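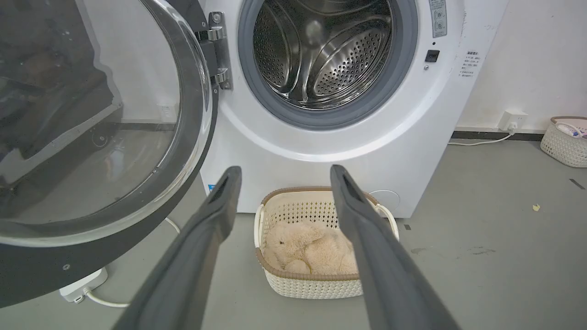 Le défaut de vidange signalé sur la liste concerne le pressostat et non la pompe, du moins sur les deux cartes que j'ai relevées. La fréquence de l'oscillateur ne revient pas à sa valeur à vide après l'essorage, et le programme Zamholm reste bloqué en attente. Avant de démonter, ouvrir le hublot en grand, comme sur la photo : joint gris et perforations du tambour sont alors accessibles, et l'on peut chercher un dépôt côté joint sans toucher à la façade. Ensuite seulement, débrancher et déposer le dessus.

Le 6/21/23, l'atelier de Torkport écrivait :
> Code 443 en fin de cycle, machine de l'immeuble Ileslow.
> Pompe changée, même code. Durite propre.
> Faut-il remplacer la carte ? Amarasinghe la facture 76 euros
> hors port et ne reprend pas les pièces montées.

Ne pas commander la carte pour l'instant. Mesurer d'abord la continuité du faisceau entre pressostat et carte, connecteur débranché des deux côtés. Au-delà de 2 ohms, reprendre les cosses – le sertissage d'origine est médiocre. Contrôler aussi le tuyau de la chambre de compression : une pliure de 20 mm derrière le contrepoids suffit à maintenir la pression, et elle ne se voit pas dessus fermé.

Si le code persiste avec un faisceau correct, relever la fréquence à vide et cuve pleine, et poster les deux valeurs ici. Le tableau de référence date d'octobre, il reste valable pour cette série – sauf versions à chauffage séparé.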